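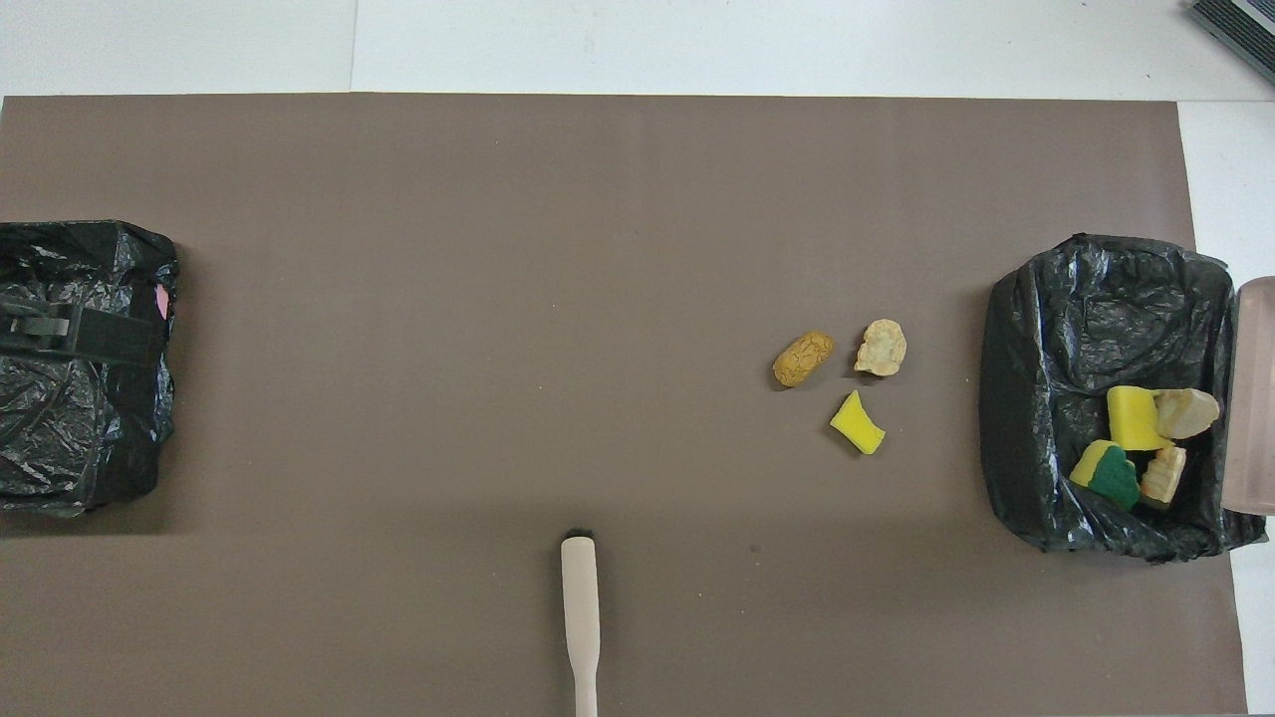
図3 作業マットと、黒いポリ袋を掛けた箱。マットの上に三点、箱の中に四点。

第4回 共同工房で組む片づけアーム(配布資料)

先週の宿題「自宅の机で動かしてくる」は、提出者の机がどれも妙にきれいだったので、今週は工房の机でやり直します。

1. マット
茶系の無地、つや消し。柄物を敷くと、アームは柄を拾いに行きます。Čiernyさんの班は火曜にこれで40分使いました。

2. 対象物
黄色いスポンジは易しい部類です。ベージュのしわくちゃした塊は、人間でもパンなのかフォームなのか迷うので、認識率が低くても落ち込まないこと。ラベル名は「塊」で統一します。「パン?」は不可。疑問符も不可。

3. 先端
細長いへら形。先の黒い部分を強く押しつけない。下降速度の上限は毎分300 mm、横移動は600 mm。上限であって目標ではありません。

4. 箱
袋の口は縁の外へ折り返す。折り返しが浅いと、品物より先に袋が片づきます。

課題:27回続けて試行し、失敗の種類を表にする。「なんとなく落ちた」は種類に数えません。表の書式はŠtěpánekさんの棚、Mesinarのファイルの中。鉛筆可。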